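FALTERO HOUSING ALLIANCE ASKS PLOLLEN TO KEEP WINTER LEASES OPEN THROUGH SUMMER
Seasonal workers in resort town face move-out notices as visitors return
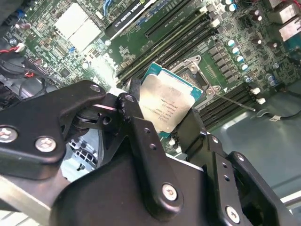 An Intel desktop processor above a green motherboard.

PLOLLEN, April 2, 2021 — The Faltero Housing Alliance is calling on the Plollen town council to stop the yearly switch of winter rentals to nightly vacation units, at least for this summer. The switch puts working renters out of their homes right when the town needs them at work. It happens every spring. This year it's worse.

Faltero went door to door in the Bettencourt district last month. 74 households had a lease ending before the start of the summer season. Most had no next address. These are cooks, room cleaners, bus drivers, dock hands, people who work at the two grocery stores. Several have lived in Plollen more than ten years and have moved twice a year the whole time.

"People come here for a week and see the water and the little shops and think what a nice place to live," Faltero said in a statement. "It is a nice place. The folks who change the sheets would like to live in it too."

How the switch works: owners rent by the month from November into spring, then list the same unit by the night. Legal under the current town code, as long as the unit is registerd. No relocation help is required. Notice can be as short as 30 days. A tenant who pays on time every month gets the same letter as one who doesn't.

What Faltero is asking for:

A hold on new nightly permits for units that had a monthly tenant at any time this past winter.

Notice of 90 days before any winter lease ends, in writing, in the tenants own language where possible.

A town list of owners willing to rent year round. Open to the public, updated monthly.

Safe overnight parking at the Brurero lot for workers who are living in their cars now. Restrooms unlocked overnight. Trash pickup.

The Brurero lot is town land. Sits mostly unused at night until the boat tours start up. Faltero has offered to staff the gate and pay for lighting in the first season. The council has had that offer in hand since winter and has not put it on an agenda.

A petition backing all four requests has 530 signatures so far, from residents, workers and a good number of small business owners. Restaurants signed. So did a kayak outfit that cut its hours last summer when it could not keep a crew housed. Paper copies are still out at the laundromat on Bettencourt Road and the library front desk, so that number will change before the hearing.

Faltero knows some owners depend on summer income. The alliance is not asking anyone to rent at a loss, and it is ready to sit down with the owners' group on a fair monthly rate. Two meetings have been offered. No date set yet — still hoping.

The council will take public comment at its next regular session, 7 p.m., town hall, upstairs room. Also by phone. Sign-up to speak closes at noon the day of. Speakers get three minutes each. Written comments are accepted and go into the record the same as spoken ones. Faltero will help anyone who wants to write one, English or Spanish, drop in at the office any weekday afternoon. Rides to town hall from the Bettencourt bus shelter, leaving one hour before.

Renters who have allready gotten a notice should keep the letter and the envelope, and call the office before signing anything.

About the Faltero Housing Alliance
Faltero is a nonprofit tenant group serving Plollen and the nearby coast. It runs a renter help line, a small deposit loan fund and a monthly lease clinic. All services are free.

Media contact: Faltero Housing Alliance press desk, Bettencourt Road, Plollen. Interviews with tenants on request, please allow one day.

###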